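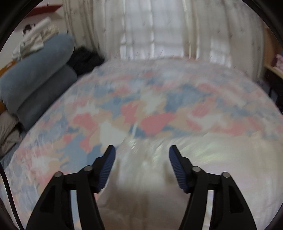 Adance is changing the way it buys scrap copper and brass, and from Tuesday every price we pay will be up on a board at the gate before you've unloaded so much as a tap. I run the place, I'm writing this myself, and I've been itching to get it out. I wrote most of it early in the morning in the bedroom, next to a bedcover in blotchy pink, blue, peach and white that's a good deal more cheerful than a scrapyard at that hour, so if the tone is a bit bright for the metals trade, blame that!

The new list is called the Irnar Board, after the road our yard is on. It shows a price per kilo for bright wire, heavy copper, copper tube, mixed brass and a few odds and ends, and it shows how we got there. You'll see the market price we started from, what we take off for sorting and haulage, and what's left for you. Same sum for everybody. If you turn up with a bucket of old fittings, you'll get the same rate per kilo as the heating firm that brings a vanload every week.

I know that doesn't sound like much of a revolution. But anyone who has sold scrap will know the dance. You ring up and get one price, you drive over and get another, and then somebody pokes at your load and finds a reason to knock a bit more off. I've been on both sides of it. Before I had a yard I had a van, and I can still remember sitting in the cab trying to work out on the back of a receipt how the copper price had gone up all month and my money hadn't.

Last winter I went back through 1,849 of our own buying tickets to see how we were doing. Not brilliantly, is the answer. We weren't cheating anyone, and I'd have been horrified if we were, but two people bringing in much the same tube on the same day could walk off with different money. Usually the one who haggled did better. I'm fond of a good haggler (I was brought up by one) but I don't think a quiet person should get less for their pipe.

So we've fixed how it works. The board changes once each working day, at 8 in the morning, and stays put until we shut. If the market jumps at lunchtime, we wear it or we enjoy it, and so does everyone in the queue. The deductions are fixed for 4 months at a time. When we want to change them we'll put the new ones up a fortnight before, with a note saying what's gone up – diesel, most likely.

Weighing has had a going over too. We've bought a new platform scale from Doucette, which takes loads up to 1,000 kilos, and the display faces the customer. The old one faced me, and you had to lean over the counter and squint. You'll get a printed ticket with the weight, the grade and the sum on it, and if you don't agree with the grade you can load it all back up and take it away. No charge and no sulking.

The bigger loads work slightly differently, and I'd rather say so now than have it come up at the gate. Anything over 700 kilos of a single grade can be booked in ahead, and we'll hold that day's board price for you until the end of the next working day. You don't get a better rate for it. What you do get is time to load properly, and a slot, so you aren't stuck behind my morning regulars while they discuss the football.

Most of what we buy goes on to Vikar, who melt it and turn it into bar. They've agreed to settle with us on the same daily footing, and that's what makes the whole thing possible for a yard our size. I asked them three times before they said yes. If they'd stuck with the old monthly average, we'd have been promising you one price and being paid another, and I'd have been writing a very different sort of announcement by the autumn.

A few things haven't changed. We still can't pay cash, so please bring photo ID and your bank details. We still won't take burnt cable, however nicely you ask. Stripped wire is worth more than unstripped, but have a think about how long it takes you before you spend your whole weekend at it with a knife. And please drain your radiators, lovely people, I'm begging you.

People have asked whether other yards will be cross with me. One or two might be. I've had a couple of short phone calls already. My own view is that there's plenty of metal about, and folk who trust the scale come back, and they bring the stuff that's been sitting in the garage for years because they couldn't face the argument. We'll see. I'm going to look at the tickets again once the first set of deductions runs out, and I'll put what I find up next to the board, good or bad.

The Irnar Board covers copper and brass to begin with. Aluminium and lead will carry on being priced at the counter for now, while we get used to it. I'd like to bring aluminium in next, but the grades are a headache and I want to get them right first.

**Coming to see us**

The yard opens at 8 on weekdays and the last weigh-in is at half past four. Reporters are very welcome to come and look at the board, stand on the scale (everybody does) and ask me anything about how the sums are done. Wear proper shoes. Ring the Adance office to fix a time, and if it goes to the machine I'm probably out in the yard, so leave a number and I'll ring you back the same day.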